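I spent Thursday evening sorting out the wall above the work table. The paper was up already, the pinkish-beige one with the big navy leaves, and I was reluctant to cover much of it. In the end only the dark grey metal basket went up, on the rail. Ferkari had it for less than Skiton – 10 pounds less.
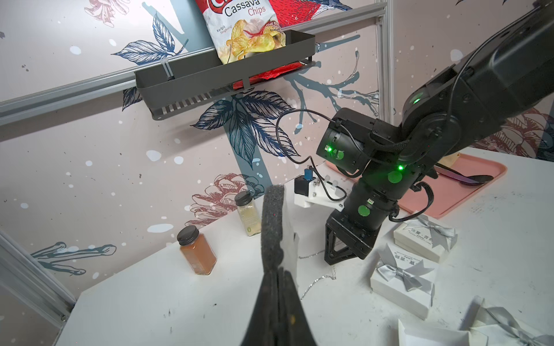
A reader wrote to say that open baskets only collect dust, and that a closed box would have been better. Possibly. I have 700 loose screws in a closed box and never look in it, so the basket stays.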